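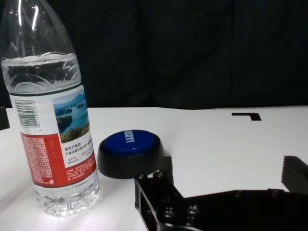
Bottled water, label side

From: Vega Palacios
To: county-fire-assoc list
Subject: Re: Delegate count and the August meeting

Domnica and all,

Thanks for getting this out early. I have answers to most of it, and a couple of corrections. Your message is quoted in pieces so people can follow along.

> The roll I have shows 362 members across the county, of which 283
> are listed as active. Does that match what the companies turned in?

It matches except for Darndale. Their secretary sent a revised sheet after the first one, moving several people from active to life status. I have the revised sheet and can forward it. The total of 362 does not change. The 283 will drop a little once you enter it. Please use the later sheet for the delegate count, as the bylaws go by active members on the roll at the time of the call.

> Malbridge has asked whether life members who still ride can be
> seated as delegates. I could not find anything that says no.

Article 4 covers it. A life member may be seated if the company names that person in writing before roll call. Malbridge did it this way two years ago and there was no objection. Their letter can come from the president or the recording secretary. An email is fine. A phone call is not, and we had a mess over that once already.

> We have eight committee reports on the agenda. Last time we ran
> past 10:30 and lost half the room before the vote.

I would ask for written reports from everyone and have only Training, Legislative and Fire Police speak. The other chairs can answer questions if there are any. Put the vote on the radio fund right after the minutes. Doors at 6:30, call to order at 7:00.

On Legislative, I talked to Muriithi after the last session. The length of service bill is still in committee and he does not expect it to move before the break. His written report will have the bill numbers. He also wants to know if the association will send a letter in support or leave it to each company. I told him that was a floor question and to bring a draft.

> Somebody asked if the federal grant money from the Biden years is
> still open for turnout gear.

I don't have a good answer. Darndale has an award they are still drawing on, and they were told to go by the dates in their own award letter. Any company with an open award should do the same and not rely on what another company was told. If you have a question about a closeout report, write to the program office directly and keep the reply.

> The treasurer's line for the radio fund says $2,000. Is that the
> balance or the request?

The request. It would move $2,000 out of the general account to cover reprogramming of the portables that were missed in the first round. It needs a majority of seated delegates. The balance is on the second page of the same report and should have been labeled better. I have asked for that to be fixed before copies are made.

> Last item. Malbridge is hosting. Do they need anything from us?

They need a head count for the meal, one number per company. They have tables and chairs. The projector in their hall does not work with newer laptops, so if you plan to show slides, bring your own adapter or send me the file ahead of time. Park in the rear lot and keep the apron clear. The side door by the engine bay stays locked during meetings, so come in at the front.

Two things that were not in your note:

The nominating slate for second vice president has one name on it. Nominations from the floor are allowed and will be taken after new business. Anyone nominated has to be present or have a signed acceptance on file with me.

The contact directory is out of date. I have bad numbers for at least two chiefs, and mail to one of the Darndale addresses keeps bouncing. If your officers changed at the last election, send me the new list with name, office, phone and email. Please put it in the body of the message. I can't open some of the attachments I've been getting.

Domnica, if you can send me the final agenda with the order changed as above, I will post it to the list and mail paper copies to the companies that still want them.

Vega Palacios
Corresponding Secretary

> Thanks, and sorry for the long list. I'd like to have the call out
> to the companies before the end of the month.
>
> Domnica Manole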